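Plimo

Small tool for keeping household inventory lists in plain text. Pantry, freezer, garage shelf, whatever. Started as a shell script for one freezer, got out of hand.

What it does

Reads a folder of .txt lists, merges them, tells you what's low and what's expiring. No database. No account. Works offline. Lists are one item per line: name, amount, date, place. Order matters for the first two, the rest can be swapped.

Install

Unpack anywhere, run setup, point it at your lists folder. Needs the Hakim parser, version 2 or newer. Older ones choke on blank lines and dont say why.

Usage

plimo low - what's running out
plimo old - what's past date
plimo find rice - where is the rice
plimo move rice garage - changes the place on every matching line, so be careful with short names

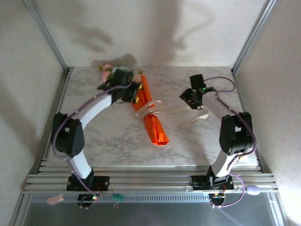

Amounts can be anything. "half a bag" is fine, it just won't count toward the low list unless you set a threshold word in the config. Default words are half, last and few. Case is ignored.

Limits

Line length tops out at 128 characters, the rest gets dropped silently (on the todo list). Tested up to 3000 lines, fine on an old laptop. Past that no idea.

Sample lists

27 lists in the samples folder. Mostly pantry stuff, a couple for medicine cabinets. Dates in them are made up so plimo old will yell at you. Expected.

Importing

Fakov exports work if you save as plain text first. Dretudent exports mostly work, but units end up glued to the item name. Fix by hand or run plimo split, wich gets most of them.

Known problems

Accents in item names sort last.
Two lists with the same file name in different subfolders: second one wins.
plimo move has no undo. Back up first.

License

Do what you like with it. Patches welcome, keep them small. Replies are slow until January.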